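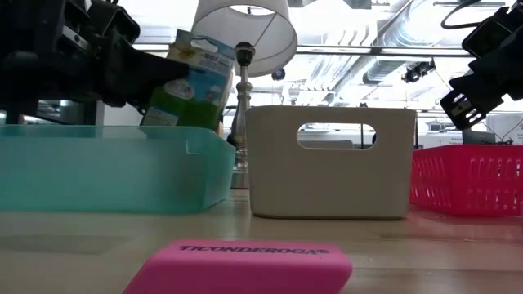
Vanley Junior Football – progress report to the Odell Fund, second instalment
November 23, 2022
Prepared by Bernice Appiah, club secretary

Quick one, sorry, it's been all hands with the under-13s finals. Full accounts to follow in December as agreed.

Money. $3,250 received, all of it now either spent or committed. Biggest chunk went on pitch hire at Thomas Reserve, then goal nets, then referee course fees. Kit came in under budget – Zorkden did us a club price on the bibs and training balls – so the leftover went to bus fares for the away games, which Gunnel cleared with you by phone. Written confirmation of that would be good if you have a minute.

Players. 311 registered across all age groups. Girls' numbers up, enough for a second under-11s side, which we didn't have when we applied. Under-15 boys still thin. Lost a few to the academy trials and a couple to cricket. Coach is borrowing from the year below most weeks and it shows in the second half.

Coaching. Stellan Blomqvist has finished his licence, paperwork is in. Teodor Lundgren has the practical to go, he did his ankle in October and had to defer. New assessment date not set. Anas Majali has taken over the goalkeeper sessions in the meantime and the keepers seem to like him, we'd like to keep him on past the end of the grant.

Referees. 11 teenagers started the course, 3 have dropped out, school exams mostly. The rest are doing small-sided games with an adult ref on the touchline. Had one ugly incident with a parent shouting at a fourteen year old. Dealt with under the code of conduct, parent is off the sideline till the new year. Happy to talk you thru it but would rather not put names in here.

Pitch. Bottom goalmouth at Thomas still floods. Council has been out to look, no works date. Two home games moved, one called off and not yet replayed. This is the item we're furthest behind on and I don't see it fixed this quarter.

Still to do:
- replay the postponed under-13s match
- Teodor's assessment
- first aid refresher for team managers, room not booked yet
- end of season survey, Gunnel has a draft
- recieve the second set of nets, on back order

Would like to ask about rolling any survey underspend into the autumn pre-season camp. Can send a costing. Best to ring in the evening, I'm at work till six.

Bernice

Comments

dazza_u11s: Any news on the replay? We've got family driving in for it.

Kerry M: Good on Anas, my daughter actually wants to go in goal now

Left Back Mum: Please can someone chase the council about that goalmouth. Boots ruined again.

This site uses cookies to remember your settings. By continuing to browse you accept our cookie policy. OK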